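Flodus Plirano arm, anyone bought one?

gsawatzky_bench
Penner has the Plirano down to $1149 from $1270, gripper included. Worth it for a small workshop, or am I buying a very expensive coat rack?

noemie_h
Had ours on the bench at Traltisville since October. Setup took 90 minutes, most of them spent arguing with the licence screen. We've been trying it on fruit and whatever hardware is lying about.

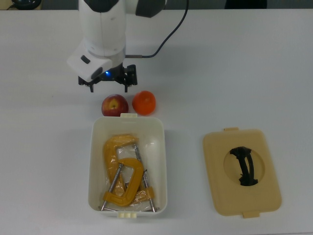 The arm itself is lovely. The software has the manners of a parking meter, and the manual's colour diagrams are for a different model. I'd still buy it at the sale price.

dhillonj
I wouldn't. Two fingers and a rounded object is a coin toss, and I say that as someone who paid full whack. Mine went back after 5 weeks.

noemie_h
Did you ever change the grip force from the default? The default would juice a cricket ball.

dhillonj
Yes, Noémie, I changed the grip force. I also changed the firmware, the cable and my opinion.

rosalia.i
Cable's my gripe too. It plugs in at the side of the wrist and I'm forever planning moves to suit it. Otherwise I'm with Noémie, decent value. Here's one from the same bench, I was over there pestering her.
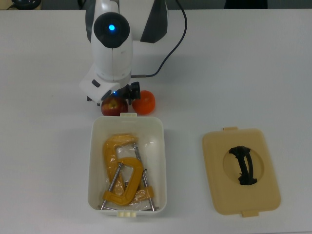 Gripper down at the apple and orange, clamps in the box in front.

gsawatzky_bench
Has anyone had it pick up a clamp? That's most of what I'd want it for.

dhillonj
Depends how you feel about your floor.

noemie_h
Small ones by the screw, if you go in slow. I wouldn't try the big ones. Ask Penner if the sale one comes with the spare finger pads, ours didn't.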